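New corner at the Zaidi rooms, and there are sunflowers

Posted in Local Notes, Gurnon

I finally got myself over to the Zaidi rooms on Solton Street on Monday, and I have to say I came home wanting to rearrange my whole apartment! If you haven't been, it's the big white upstairs space that used to be storage for the carpet place, and Tariq Zaidi has been slowly turning it into a room people can rent for workshops, small classes, tea afternoons, that kind of thing.

The news is that the furniture is in. Tariq put out a call last month for tables and table things (his words), and Gurnon delivered as usual. Humaira Afridi gave the plants and most of the flowers, and she has strong feelings about where they go, so everything green or blooming is lined up against the wall where it won't get knocked over by somebody's elbow.
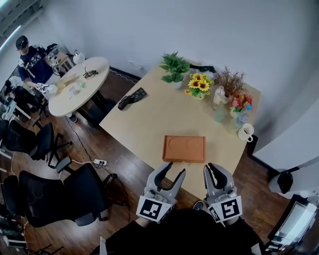 My favorite is the sunflowers. They're artificial, yes, and I don't care one bit, they're cheerful and they will outlive all of us. The feathery dried stuff next to them took me longer to like – it's a reddish brown and a little wild – but next to the pink and red bouquet it works. I also have my eye on the orange-brown tray with the two round hollows in it. Noman Hashmi thinks it's for cups. I think it's for dip. We did not settle this.

The tables themselves are plain light wood, which was Shamim Bajwa's pick, and she was right. I had been arguing for something darker to go with the floor and I take it back. Rental is $5 an hour for Gurnon and Brornside residents, with a 3 hour limit on weekends until they see how busy it gets.

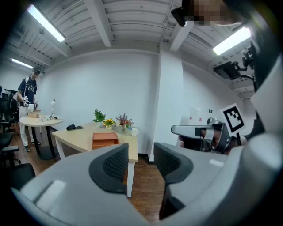
I like that they left the ceiling alone, too. You still get the corrugated panels and the beams up there, and with white walls and that warm brown plank floor it feels like a real place and not a dentist's office. There's a little round table as well, with a black base and a skinny white desk lamp on it, and if I ever get my letter-writing group going again that's the spot I'm claiming.

Still on the wish list: coat hooks, a second kettle, and mugs. Lots of mugs. Mudassar Bugti is hoping to get to 100 by January, so if you have a cupboard that won't close, you know what to do. Drop-off is at the Solton Street door after 5 in the afternoon, and please wrap anything breakable – the stairs are steep.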